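Lusach: a little bookshelf and its books

README

Lusach is a set of pictures of one small shelf and the things kept on it, 246 in all. I love how loud it is! Butterflies on the walls, peonies on the floor, yellow side panels on the shelf and a white wire basket hooked over the top.

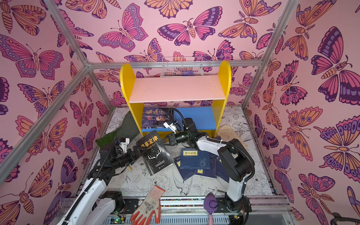
Tadhg Buckley wrote in to ask whether books and baskets could be listed separately, and yes, the next version will do that.

Dark navy covers with pale plant drawings are my favourites (do look at the spines too).

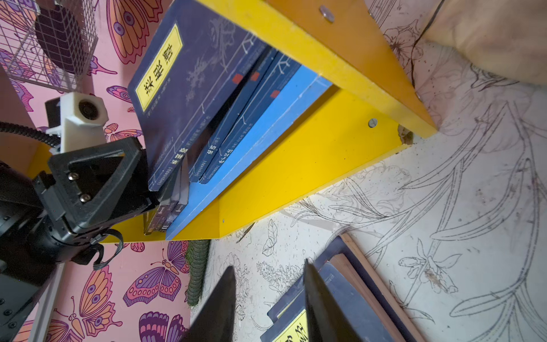

One reader would like titles typed out in Chinese as well as English. Good idea, and I've started on it in titles.txt.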